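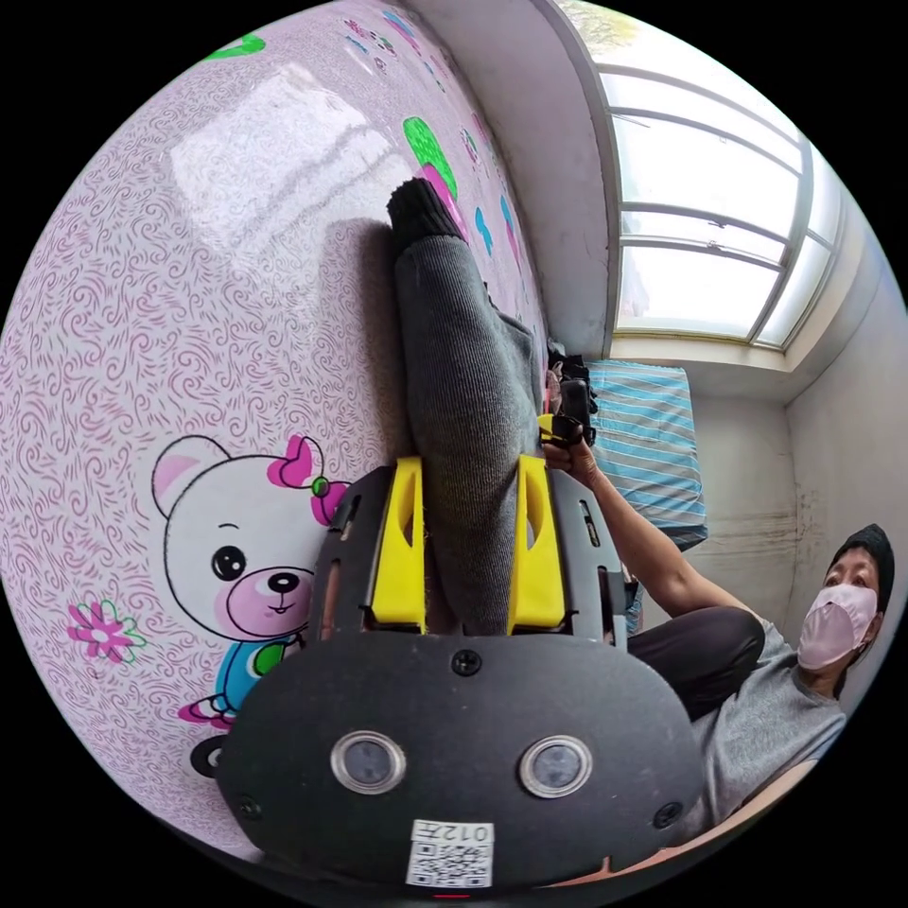

Ticket reopened, Grirnum fingers, slipping on knits. Last month's close note said "resolved, works on cardboard," and I'm happy for the cardboard. Laundry is another matter. The yellow fingers with the oval holes will hold a long gray ribbed knit if you clamp it between them. Label on this body reads 012, in case Zekska wants to tell me again that I'm on the wrong unit.

Tried so far: swapped to the Mandora pads (worse, 5 drops in 50 picks became roughly 20). Put the Grirnum set back. Tightened the plate screws, felt productive, same drops. Reflashed Reddy to 2.3, which fixed a menu icon.

Status: open. Need softer pads or a thicker sock. Please don't close this one overnight.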